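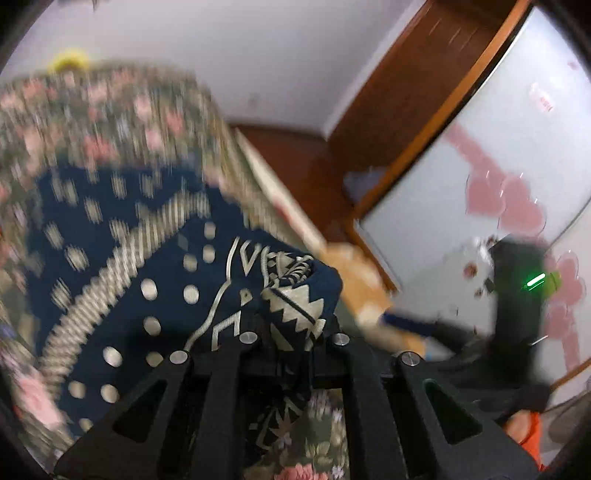 Sumaiya Rathnayake has handled a great deal of bedding for Trikico this winter, none of it, she points out, her own. Her job is gathering examples for a system that is meant to learn household chores, and the total stood at 1,648 on Thursday. "Every home thinks its blankets are ordinary," she says. "Then you get a navy one with zigzags lying against a floral cover, and a door covered in pink hearts behind it, and you realise the showroom at Hanley was no help at all."

The showroom had 3 beds, all grey. The system learned grey beds beautifully.

She works with a hand-held gripper and a target of 100 good goes per household. What counts as good? "I pinch a fold, I move it, I don't swear." Does the swearing matter? "Not to the model. Forsyth has to listen to the recordings."

She expects to finish in February, when the project moves on to towels. "I've asked for a rise," she says. "They've offered me a second gripper."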